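Ticket: RSVP form sending duplicate confirmations, seniors' recognition lunch
Status: Open
Logged: 2021-03-19

Hi again, it's me from the Nenby community centre. Sorry to be back so soon, but the RSVP form for our seniors' recognition lunch is playing up and I've run out of things to try!

We put the invitation out through the Voltham mailing tool to 1,065 addresses. The plan only covers 1,000, so I split the list in two (members first, then families and partner organisations). The first batch went through fine. With the second, anyone who ticked "bringing a guest" got the confirmation email twice, and the guest list now has them down twice as well – 35 doubled-up names when I exported it this morning.

What I've done so far:

Cleared the cache and logged in on the office laptop instead. No change.

Turned off the reminder email. No change, and then I couldn't turn it back on until I'd logged out.

Sent a test RSVP as myself with a guest. Two emails, both with the same booking number.

Sent another without a guest. One email, all good.

Checked the name badges too, and Đorđević is printing with boxes where the special letters should be. That might be a separate problem, but she's one of our honourees and I'd really like her badge to be right. 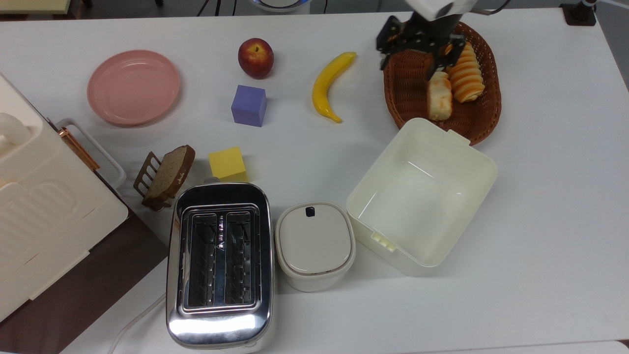
I did wonder about the Gulovov plug-in we added in February for the meal choices, because the guest tick box sits on the same page. I haven't removed it – I'm scared of losing everybody's dietary answers, and 20 of those came in over the phone and were typed in by hand. Can you tell me if it's safe to switch it off for an hour, or should I export the lot first? I'm at the desk until four most days, and email's fine after that.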